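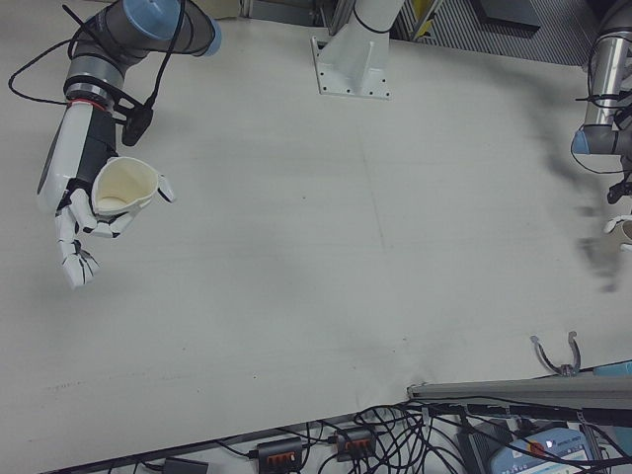
Photo: Edin Vlachou

Filed under: Kitchen & Home > Coffee, Tea & Takeout

Are "compostable" cups worth the extra money?

plainmug_azra
Our office switched to Plarno cups in July and everybody is very pleased with themselves. I'm the one who orders them, so I looked at the invoice. We pay 40 percent more per sleeve than we did for the old ones. The box has a leaf on it and the word "compostable" and that's it. Composted where? By whom? The city doesn't take them in the green bin, I called and asked.

kalliopi_t
They go to an industrial facility if you have one near you. You have to check the certification on the bottom. It's not a scam, it's just a system that isn't built everywhere yet.

plainmug_azra
So in my town it's a cup that costs more and goes to the landfill. Which is what I said.

hedgerow80
I put one in my backyard pile and left it over the winter. The sides went soft. The lining was still there in spring, a clear little sock of it. I've still got it on a nail in the shed.

Nermina Z.
Was your pile hot though? Mine never gets warm enough for anything tougher than lettuce. I wouldn't blame the cup for that.

hedgerow80
It says compostable. I composted it. I don't see why I need a thermometer.

kalliopi_t
Because there's a difference between home compostable and commercially compostable, and it's printed in the product details. People skip that part and then get mad.

teo_y
It's printed in type the size of an ant, in fairness. And the Lemo ones I bought for my sister's shower just said "earth friendly," which means nothing at all. They also leaked at the seam, 80 guests and a white tablecloth.

Nermina Z.
We just ask people to bring a mug. Braven sells plain seconds for next to nothing, chips and all.

plainmug_azra
Tried that. The mugs sit in the sink until I wash them. I'm going back to the cheap cups and I'll believe the leaf when somebody shows me the truck.

kalliopi_t
Call the hauler before you do, not the city. Different people.

Recent threads
Paper filters or metal?
Lid sizes that never match
Is the Subramaniam kettle overpriced?
Getting tea stains out of a thermos
Descaling with vinegar, yes or no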